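Notebook, April 11, 2021
Visit to Fastivier, Tarstead site, with Baoshan. Simulation demo, then the bench.

Writing this up the same evening before I talk myself into liking it.

We were asked along to see Lemma, their planning software, run a pick-and-place job in simulation and then on the real arm. Beril Gezer did the talking. She was straight with us, I'll say that first, and most of my grumbles below are with the slides and not with her.

The pitch: you build the cell in the simulator, Lemma learns the pick there, you load it onto the arm and it carries on as if nothing had changed. We've heard this before, from Tilum two years running, and still have the crate of grippers in the store to show for it.

Slides took 40 minutes. One chart had no units on the side axis. Baoshan asked and was told "success", so now we know.

Then the simulated run. Small objects, a low green box, the arm coming down from above with a two-finger gripper. The headline figure was 820 trials overnight on one machine. Fine, but I asked how far the objects were moved between trials and the answer was "within the working area". I asked again. Beril said she would send the ranges. Not holding my breath, but have put it in the list.
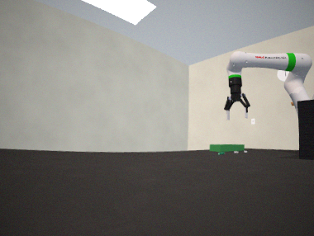

What I wanted to know was how much of the learning leans on things staying put. Asked for the light to be turned down: they could do it, and did, and the next pick was noticeably slower to start. Asked for the box to be turned a quarter: a pause, a bit of typing, and then a pick that went in on the second go. Asked for an object lying up against the box and was told that was "on the roadmap". Ours lie up against the box all day long.

Baoshan was more taken with it than I was. His point is that the simulator costs nothing to break and we lost most of a fortnight last time to a bent finger. Fair. I still think he was charmed by the wall clock. Somebody has spent time on the plaster and the ceiling light in there and I'd sooner they had spent it on contact and friction. When I asked what friction value they use for the fingertips Beril had to look it up, and it was the default.

Bench demo after tea. They ran 49 picks on the real arm. I kept a tally on the back of the agenda and it agreed with theirs, misses included, so no complaint about the counting. My complaint is that the objects were put back by hand each time by a chap who plainly knew where the arm liked them. Asked if I could place them. Two goes, both missed, then we were out of time. Could be bad luck. Two isn't a test and I wouldn't put it in a report.

Things to chase:
- object position ranges from Beril
- which runs on the slide were simulated and which were real (the chart mixes them, I'm fairly sure)
- whether the licence covers a second cell
- what happens when the camera gets knocked. No clear answer on the day

Baoshan wants a trial copy on the old desktop. I said yes so long as we use our own parts and our own box, placed by someone who hasn't watched it run. He is going to model our fixture first, with measured friction for the fingertips. If it can't manage the parts against the side wall in simulation there's no sense going near the arm with it.

Parking at Tarstead is hopeless, use the back gate.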